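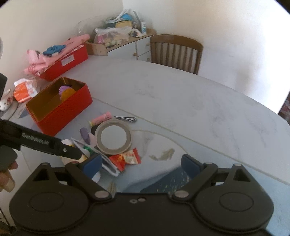

Kelechi Okonkwo

The Varard two-step corkscrew was assessed over one month of regular tasting room service at Cullside, during which it opened 496 bottles. Most were young reds and whites under natural cork. A smaller share were older reserve bottles, where a crumbling cork is a common complaint.

The lever performs well. Its first notch seats firmly on the lip of the bottle, and the second lifts the cork straight, with little bending. Staff accustomed to single-step models needed two or three services to adjust. The spiral is thin and enters cleanly, although on corks more than 20 years old a two-prong puller remains the better choice – the Varard broke several of them at the midpoint.

The foil cutter is less satisfactory. The blade is short and lost its edge before the month was over, leaving ragged foil on the Miltley sparkling reds in particular. Replacement blades are not sold separately.

The handle is comfortable, and the hinge showed no looseness at the end of the period. The tool is recommended for restaurants and for home use, with the reservation that a separate foil cutter should be kept at hand for Saturday service.

Rating: 3 out of 5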